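Tando Pick Planner
By Trarnwood

Tando is our planning software for small-part picking, and we're really happy with how this version came together. You give it a camera feed and a list of targets, and it works out grasp order, approach angle and finger clearance for each part, then streams the path to your arm controller.

The part we had the most fun with is clutter. Tando scores each candidate grasp against its neighbors, so when two pieces sit close together it looks for an approach that keeps the finger off the one you don't want (this took a lot of rewrites!). Shape matching runs alongside and handles plain cubes and cylinders as well as odder outlines like stars and hearts.

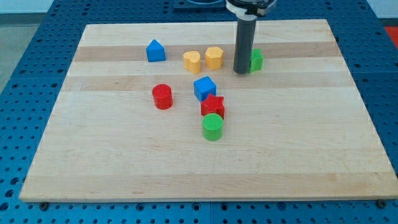 Gripper finger down at the back of the board, next to a green block.

What you get in the package:

Planner core with clearance scoring
Shape library with 27 starter models, plus an editor for adding your own
Min, our lightweight viewer, for stepping through a plan at 60 frames per second
Drivers for 5 controller families
Replay logs you can scrub, trim and export

Min deserves a special mention. Click any block in the view and it lists every grasp the planner tried and the score each one got. We keep it open all day.

Setup runs on a regular Linux workstation. If you already use Dultison for calibration, Tando reads those files directly, no conversion needed.

Licenses cover one cell for 18 months and include all updates in that period. A trial build is on the downloads page.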